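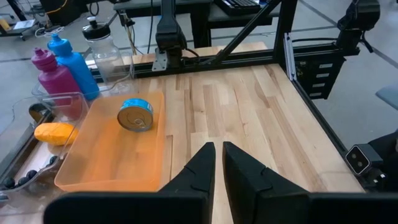

Plemana Bench Station, two-arm model

Overview

The Plemana Bench Station is a work table with two robot arms, made for small packing and sorting jobs. It is for workplaces where people handle many different items in one day: bottles, cans, tubs, pouches, fruit. It takes over the part of the job where a person stands in one place and moves things from a container into a bin, again and again.

The station does not need a fence in its normal speed setting. It needs a flat floor, one power socket and a person who is responsible for it during the shift.

What it handles

Rigid items such as short cans with a pull tab, jars and small boxes
Squeeze bottles and drink bottles, standing or leaning
Single items up to 490 g per arm
Shallow bins and clear containers, with the rim no higher than the fingertips can reach over

Very soft goods (bread, loose leaves, open bags) are possible with the slow program, but please ask us for a trial first. We prefer to say no before the order than after it.

The fingers

Each gripper has flat-faced black tips. A flat tip holds a can by its side and can also go down between two bottles that stand close together. The tips come off with one hex key, which is clipped inside the control box. A worn pair should be changed at the same time, also when only one of them looks damaged. Spare tips are sold in sets of 2.

The table

The standard top is butcher-block wood on a black aluminium frame. Many customers ask why it is not steel. Our answer is that wood makes less noise when a can is put down, and the people who stand beside it all day notice this. It must be wiped with a damp cloth and oiled twice a year. A steel top is available for wash-down rooms.

The frame rails have grooves along their full length, so you can move a bracket, a camera or a lamp without drilling.

What changes for your staff

At the Nakia packing room the station was started in August, on the line for mixed grocery orders. Before this, each person filled bins by hand for the full shift. Now one person prepares the containers, watches the station and takes the items which the arms have left behind. The others moved to checking and to the loading door.

Some things got easier. There is less reaching across the table, and breaks can be taken when people want them. Some things got harder too — the person at the station has to decide quickly whether a stop is a small matter or a real fault, and at first this was tiring. We now include 69 pages of printed guide with photos of common stops, written together with the people on that line.

We recommend that you rotate the operator every two hours. We also recommend that you show the station to the whole team before it is installed, and let them try the stop button.

Teaching a new item

Put the item in a container on the table. Choose "New item" on the screen and guide the arm by hand to the place where it should hold. Repeat this from several sides. Clear containers and shiny lids take more repeats than a plain box, as reflections can confuse the cameras. No programming is needed, but patience is.

Options

Zesier drawer cabinet for tips, keys and cloths, fits under the frame
Lò shallow bin set, translucent, rounded corners
Steel top
Extra camera with bracket
Second stop button on a long cable

Service

Parts are kept in our own store. A check is due after each 500 hours of running, and the screen will remind you. The first check is included in the price, travel not included.

Prices on this page are valid from 01/04/2023. For a quote, please send us a list of your items with weight, and the colour of the bins you use now.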